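Setting up a brick-sorting table with the Roda arm kit

When the Roda kit landed on our bench in June I had every intention of trying something grand with it, and I am glad Adeel Bangash talked me into bricks instead. Plastic building bricks are cheap, they don't bruise, and an arm that can pick one up and put it down where you meant it to go is well on its way to being useful. Here is how we do it, with all the small things I wish I'd written down the first time round (there were plenty!).

What you need

The printed arm, its gripper and its power supply, all of which come in the box. A table with a pale top and a firm edge. A large grey baseplate, red marker pen, tape, and a good tub of bricks in plain colours. The manual from Plakow runs to 23 pages and is worth a read with a cup of tea before you plug anything in.

Step 1. Fix the arm down

Put the base close to the table edge and tighten it until it won't shift when you lean on it. Then swing the arm slowly by hand, power off, and check that the wires have enough slack at every joint. Ours pulled tight at the elbow, and I spent a whole evening blaming the software.

Step 2. Mark out the table

Draw your parking areas straight on to the tabletop with the red pen. Try the lines on a hidden corner first if you're fond of the table. Leave more room between bricks than seems sensible, as the gripper fingers need space to come down on either side. Give each colour a place and keep to it, so that you can set the whole thing out again in a minute or two.

Step 3. Pick, carry and place

Bring the gripper down slowly over the brick, close it gently, lift clear of the neighbours and only then travel across to the baseplate. Do your first tries at the slowest speed. I know it's dull, but it's much easier to see where a grip is going wrong.
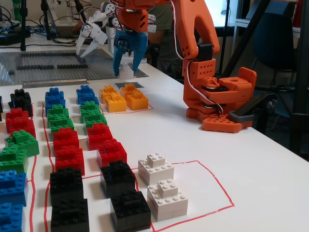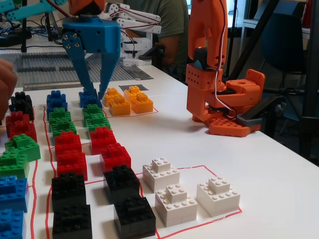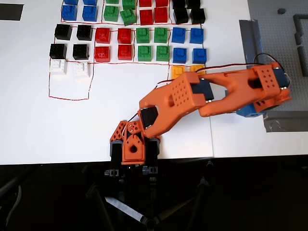
Step 4. Save your positions

Once a move works, save it under a name you'll still understand next week. "Blue back left" is a good name and "test 11" is a dreadful one, as Adjoa Abugri reminds me whenever she opens my files. If someone knocks the table, run one saved move on its own and check the landing spot before you start a full set.

If the grip keeps slipping

Wipe the fingertips with a dry cloth, then check the screws on the wrist, which do work themselves a little loose. If the brick twists as it's lifted, you are probably holding it off centre, so nudge the saved position across and try again. Do go easy on the closing force, too. Squeezing harder rarely helped us and made the servo grumble.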